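Home | About us | What we take | Courses | Find us | Contact

About Werkstead

Posted Fri 10 October by Wondimu Tesfamariam

Werkstead is a small school for looking after clothes and bedding. We teach people how to sort, wash, fold, mend and store the things they already own, and we run a collection service for households that want help getting through a full cupboard or a spare room. We have 2 teaching rooms on the first floor of the old Ostard building and a workroom downstairs with the sewing machines and the long tables.

The school began as an evening class. I had worked in laundries and then in a bedding shop, and people kept asking me the same questions. How do you store a puffer jacket over the summer? Can a printed blanket go in with the towels? Why does the filling in a quilt end up in one corner? I wrote the answers out on a few sheets of paper, and those sheets are still the first part of our beginners' course.

What we teach

The main course runs for eight weeks, one evening a week. The first weeks are spent on bedding and outerwear, as these take up the most space in most homes and are the things people are least sure about. We work on a bed wherever possible. A table is too narrow for a double blanket, and at home most people sort their washing on the bed anyway.

Everything is opened out before anything is folded. Jackets go front side up with the sleeves pulled clear. Check the pockets, then close the zips. Look along the stitching between the channels for loose threads or places where the filling is coming through. Bags and straps should come off the pile and be hung up separately. 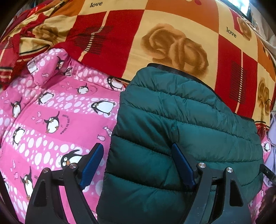
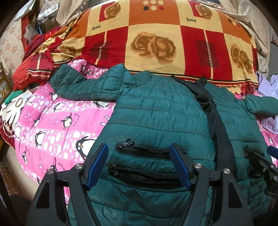 The green jacket on the pink penguin blanket.
Photos: Werkstead

Blankets and quilts are sorted by weight first and by colour second. Deep reds are washed on their own until you are sure of them, and pale prints are kept together. Children's bedding has its own shelf. We ask students to fold each piece to the width of the shelf it will live on, which means measuring the shelf before they come to class. Plenty forget, and we keep a tape measure by the door of each room.

Later weeks cover knitwear, curtains, simple repairs and stain removal. There is a separate day course on zips, held in August, when the workroom is quieter. It covers replacing a pull, freeing a stuck slider and deciding when a zip has to be changed altogether.

The collection service

Households in Ostard and Rurnar can book a visit. One of us will come to the house, go through the bedding and coats with you and take away what you no longer want. Good pieces are cleaned and passed on through the Gebremichael shop on the same street. Worn pieces are cut up for patching practice, and the filling is kept for cushions. Last year we took in around 1000 items this way, mostly blankets and winter jackets.

We do not take mattresses, pillows or electric blankets. Feather quilts are accepted if the cover is sound.

Who we are

I run the school and teach the beginners' course. The repair classes are taught by two former students, and the collection rounds are shared between all of us. Classes are small, with eight places on each, and they tend to fill a few weeks ahead.

Visiting

The workroom is open to look round on weekday afternoons when there is no class on. The entrance is at the side of the building, through the yard. There is a lift to the first floor. If you are bringing something large for advice, please ring first so that we can clear a table.

Share | 8 comments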